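About Evbridge

Evbridge keeps records of appointments that need a confirmation vote. We follow state judges, agency heads and board members from the day a name is sent to a legislative chamber to the day the seat is filled, the name is withdrawn or the session ends without a vote. The records are sold by subscription to law offices, newsrooms, trade groups and college libraries. We don't lobby, endorse nominees or rate them.

The company has one office, in Dillasport, and a staff of 10.

What we record

Each nomination gets one file. A file holds the name as sent, the seat, the previous holder of the seat, the appointing authority, the committee of referral, every hearing notice, every recorded vote and the final outcome. Where a chamber publishes a roll call, the file lists each member's vote by name. Where a chamber confirms by voice vote, the file says "voice" and gives no tally, even if a newspaper has printed one.

Party labels are entered as the chamber's own roster gives them on the day of the vote. If a member later changes party, the old votes keep the old label. Subscribers comparing party-line votes across several sessions should read the label field in the vote table and leave the one in the member table alone.

We currently cover 38 chambers and hold 142 data fields per file. Most files use fewer than half of the fields. Fields for recess appointments and acting service apply only in states whose law allows for them, and are left blank elsewhere. A blank field and a zero have different meanings throughout our records.
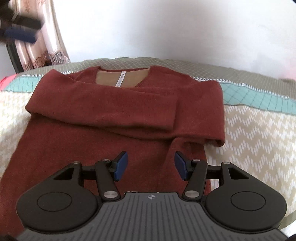
Rust-red sweater, one sleeve folded across the front.

How files are built

Files are kept in Pleker, our in-house database. Pleker reads chamber journals and calendars each morning and opens a draft entry for anything that looks like a nomination, a referral or a vote. A draft isn't visible to subscribers. An editor checks it against the source page, corrects the name and seat if needed, and releases it. A second editor checks all roll calls, including the short ones.

The source page is saved with the entry. Chambers sometimes replace a journal page without notice, and in those cases both versions are kept and the file shows the later one. The earlier version can be opened from the history tab.

Press reports are not used as a source for votes. They may be used for the date a withdrawal became public, when the chamber prints none, and the entry is then marked P.

The Azimi codes

Every outcome carries an Azimi code. The code has two parts: a letter for the result (C confirmed, R rejected, W withdrawn, L lapsed, T returned) and a digit for the stage reached. L1 is a nomination that lapsed before a hearing was scheduled. L4 is one that cleared committee and was never called on the floor. The full list is in the subscriber guide.

Codes are assigned by stage and don't say who caused a delay. We are asked fairly often to add a code for "blocked." The journals don't use the word in any consistent way, and two editors working from the same pages would not reliably reach the same answer. Subscribers who need that judgment can make it from the calendar entries, which are complete for every file opened since the codes were adopted.

The codes were revised once. Files closed under the older list were recoded by hand, and the old code remains in the history tab.
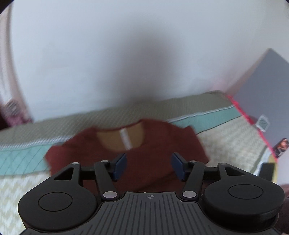 Maroon-red garment on a bed, plain white wall behind.

Who we are

Ákos Kun founded Evbridge after working as a journal clerk, where his job was to index votes for the bound volumes. He wrote the first version of Pleker and still maintains the part that reads calendars. He also handles requests to add a chamber.

Dwayne Holloway is managing editor. He sets the entry rules, trains new editors and signs off on every correction that changes an outcome code. Before joining he edited a county election digest.

The remaining staff are editors, a programmer and a subscriptions clerk. Editors may vote and may belong to a party. They may not work for a campaign, give to one or publish an opinion on a pending nomination while employed here. An editor who knows a nominee personally is taken off the file.

Funding

Almost all of our income is from subscriptions. The rest is from one-time data extracts, which are priced by the number of files requested. We take no money from nominees, parties or appointing offices. Public offices may subscribe at the listed rate and receive the same records as anyone else.

Updates and corrections

Files are updated on business days by 10 a.m. A vote taken late on a Friday will normally show the following business day. The entry rules are reviewed every August, when few chambers are sitting, and the revised rules apply to files opened after the review.

To report an error, send the file number, the field and a link to the source page. A report without a source page is read but goes to the end of the queue. If a correction changes a vote or an outcome, everyone who has downloaded the file is notified by email. Spelling fixes are made without notice.

Nominees may report errors in their own files on the same terms. We don't remove files on request, including files for nominations that were withdrawn.

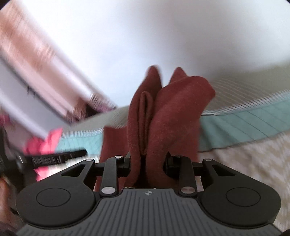 Folded dark red towel.

Contact

Subscriptions and billing: use the form on the Accounts page.
Corrections: use the link at the foot of each file.
Coverage requests: Ákos Kun, by mail to the Dillasport office.
Entry rules and press questions: Dwayne Holloway, same address.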